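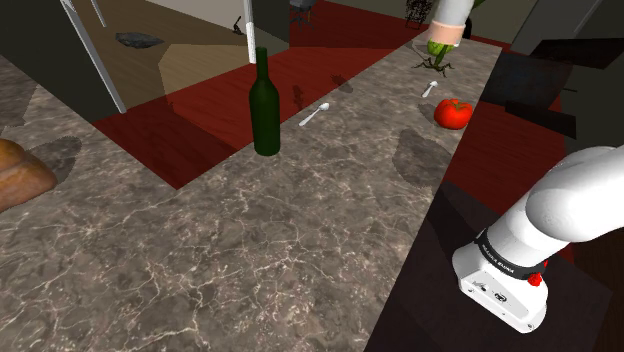 Adding a property to your Clurine agent account

Follow these steps once the seller has signed the instruction form. You will need the floor plan and the plot size to hand.

1. Sign in and choose Listings, then New.
2. Type the postcode and pick the address from the list. If the house is a new build and does not appear, choose Enter by hand.
3. Fill in the price, tenure and number of bedrooms. Half baths go in the box marked Cloakroom.
4. Write the summary. The limit is 900 characters, and portals show only the first 199, so put the location and house type at the start.
5. Press Save draft. The listing is given a reference, such as STOTERDALE 644.

Note: A draft can be seen by everyone in your branch. It cannot be seen by buyers until it is published.

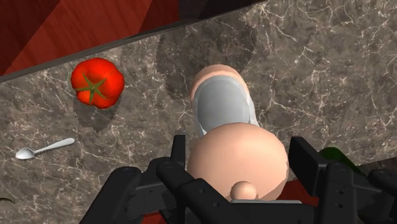

Listings > Publishing

6. Open the draft and check the map pin. Rural addresses are often placed at the end of the lane — drag the pin to the front door if so.
7. Choose where the listing should appear. Dovum is ticked already; tick Echeverri if your branch pays for it.
8. Press Publish. Allow some 2 hours for the listing to reach outside portals.

Caution: Changing the address after publishing creates a second listing and the saved enquiries stay with the first. Withdraw the listing before you edit the address.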